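Flutomow opens its folding data service to smaller robot makers

Sturkport, 11/9/20

The Sturkport company Flutomow has started to offer its cloth handling service to small robot makers and university groups. Until now the service was sold only to two large customers, under yearly contracts. The new offer, which carries the name Margaritis, can be ordered by the batch, and the smallest batch is 1,000 recordings.

With the service, a customer does not need to own a robot for the first part of the work. People from Flutomow do the household task themselves with hand-held grippers, one in each hand, and the movements are recorded. The customer receives the recordings and uses them to train its own arm. Flutomow says the jaws of its grippers can be copied on most small arms, and it supplies the drawings for them without extra cost.

The first catalogue of Margaritis contains 5 tasks, all of them in the bedroom or the laundry room. They are spreading a cloth over a bed, folding a blanket, changing a pillow cover, sorting socks and hanging a shirt. For the larger pieces, two people can work on the same cloth from opposite sides of the bed. This option is meant for customers who build machines with more than one pair of arms, or who want two machines to work together. It costs more than the work of one person, and the waiting time is also longer.

Cloth is still a difficult material for robots. A cup keeps its shape when it is picked up, but a blanket changes with every pull, and the corner that the machine was looking for can disappear under a fold. For this reason many firms have asked for recordings in which the cloth is held at the edge and kept tight, and also for recordings in which it lies in a heap at the beginning. Flutomow says that both kinds are included in each batch.

The price for the smallest batch is 791 euros per task. A customer can choose the colour of the cloth and of the sheet under it, but not the model of the bed. Special objects can be sent by post to Sturkport, and they are returned when the work is finished. The recordings stay with the customer for five months before Flutomow may sell them to others, and a longer period can be agreed.

One of the first users is Illey, a small firm which develops a bed-making machine for guest houses. Illey ordered the two-person option and said that the delivery was on time, but that the written instructions for reading the files were too short. Flutomow answered that a longer guide is in preparation.

The company plans to add kitchen tasks to the catalogue in December. Orders for the bedroom and laundry tasks can already be made through its website, and a small set of sample recordings is sent on request.
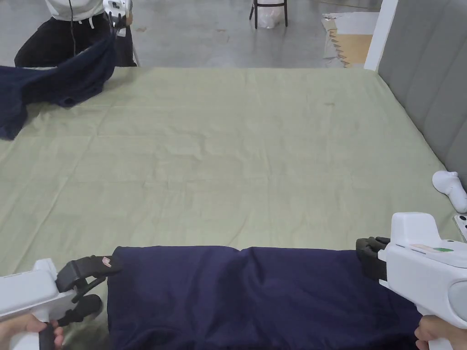
Work on a navy cloth with hand-held grippers, from both sides of the bed.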